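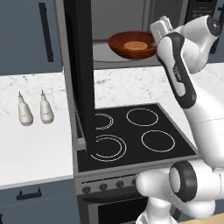

12/24/21 – Quiet Friday, so I finally gave the Skasach planner a proper go at the kitchen tasks in Wosura. I ran 100 rollouts with the new wrist-height penalty, and I'm happy to say only 17 ended in a timeout, against 31 with the old weights we've been dragging along since June! Most of what's left is the arm dithering near the microwave opening, and I'd love a second pair of eyes on that.

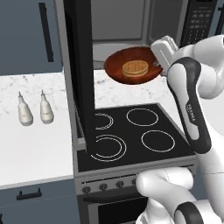
Holding the pan by its rim still makes me nervous – a little tilt is fine, but I'd like the cost to care about the pancake as well as the gripper pose. Seed 8 is a good one to replay. Logs are in the Gilmartin folder, and I'll try the Skokden grasp set after the break.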